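Ticket: right arm drops or crushes small cups when clearing to tray
Opened by: Bernadette Collet, Gorovora test kitchen
Assigned to: Baptiste Lebrun, Cirik support
Status: open, waiting on customer

Bernadette, first message

Hi Baptiste! Me again, sorry. You fixed our homing problem in March and I've been singing your praises ever since, so now you get the cup problem as a reward.

Short version: the job is called "tea for two" on our list. The right arm has to pick up a small cup, set it on the serving tray, then go back for the other one. The left arm minds the pot. It all worked nicely on the old mugs. Then we switched to little cups (my idea, they match the tray) and now the right arm either closes too early and knocks the cup over, or closes too hard and the cup squirts out sideways like a bar of soap. Same script, same speed, same table.

What I've tried so far:

Restarted everything. Twice, the second time out of spite.
Lowered the grip force from 1,000 to 650 in the settings page. Fewer squirts, more drops.
Cleaned the finger pads with the wipes you sent.
Turned off the overhead lights, in case it was glare. No change at all, except I walked into a stool.

Log file attached. The line that keeps coming back is "grasp width below expected minimum," and then it carries on as if everything's fine, which I find a bit cheeky.

Baptiste, reply

Hi Bernadette, thanks for the log, that helps a lot. The width warning means the fingers closed further than the object profile says they should. Can you check which profile is loaded for the cup? Go to Objects, then Cups, and read me the number next to "nominal width." Also please put the force back to 1,000 for now so we only change one thing at a time.

Bernadette

OK so this is embarrassing. The profile is still "mug, large." I made a new one for the small cups weeks ago and saved it under Londano, which is the old project, so Aubert (the one we're running) never saw it. I copied it over just now and put the force back like you asked.

Ran it again after lunch. Much better! It no longer closes on thin air. But I'm still not happy with the approach. It comes down right next to the cup and I hold my breath every single time, wondering if it'll go around the rim or straight into it.
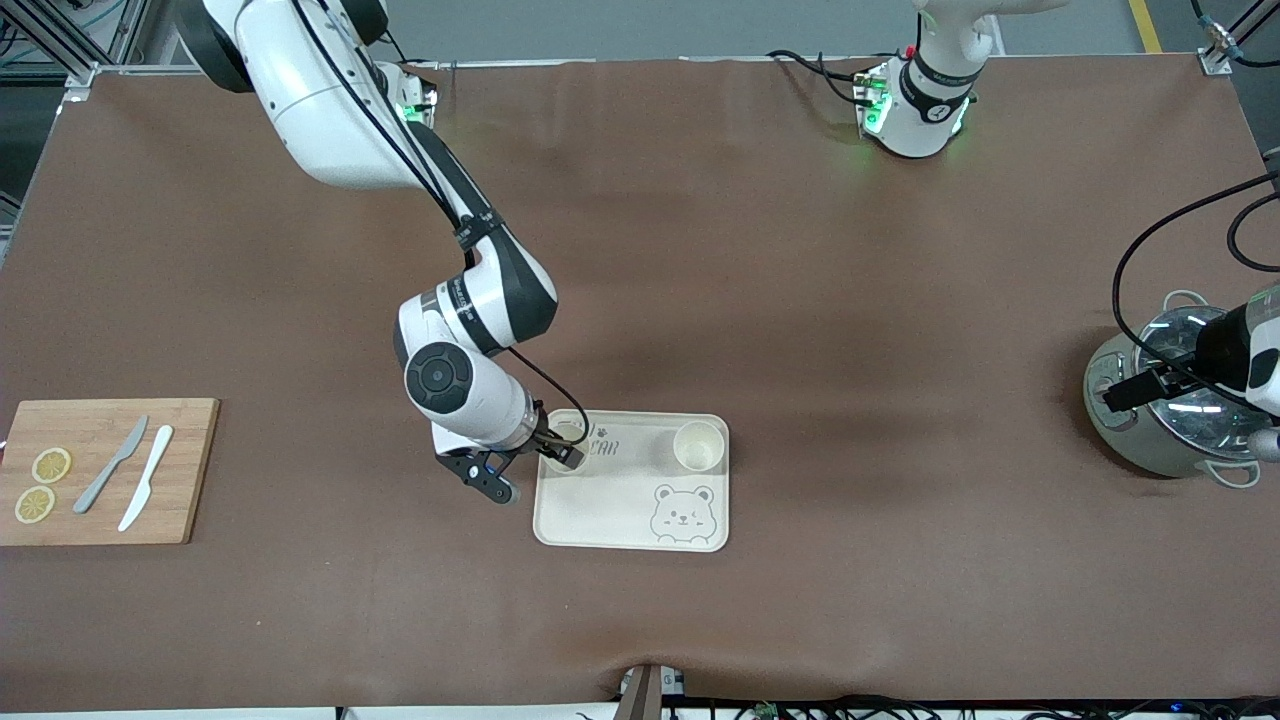
The other thing I noticed is that the first cup goes better than the second. Out of 42 tries this afternoon (yes, I kept a tally, you asked me to last time), the first cup failed three times and the second one failed 11 times. My guess is that the arm nudges the tray a tiny bit while it's setting down cup one, and then it goes looking for the spot for cup two where the tray used to be. Does it check the tray again in between, or does it just trust its memory? If it's memory, it has my sympathy, but I'd like it to look.

Baptiste

Good catch on the tray. By default it looks once at the start and keeps that position for the whole task. There's a setting called "refresh target before place." Please turn it on for Aubert. It'll add a pause of 300 milliseconds before each placement. For the approach, raise the pre-grasp height one step and leave the speed alone. If it still drifts, send me another log and I'll look at the wrist calibration on my side.

Bernadette

Both done. The pause doesn't bother me, I take longer than that to find a cup in my own kitchen.

Since you asked on the phone what the team here thinks of it in general: I'd say it's a decent helper on a good day and a toddler on a bad one. Putting things on a tray, yes, I'd let it do that for guests, if the guests were patient. Lids I'm still nervous about. Slicing a lemon I do myself, and I don't see that changing this year. My sister wants to know when she can have one to unload her dishwasher, and I told her to keep her teenagers a while longer.

I haven't had time for a full set of runs with the new settings, only a handful before I had to leave. No squirts in those. One cup landed a bit crooked but stayed up.

Baptiste

Sounds promising. Please do another 42 with nothing else changed so we can compare, and attach the log even if it all goes well. I'll keep the ticket open until I have it.

Bernadette

Will do, first thing in the morning, coffee permitting. One more question while I have you: do I delete the Londano copy of the cup profile, or will that break something?

Baptiste

Leave it until I've seen the log, please. I'll remove it from here.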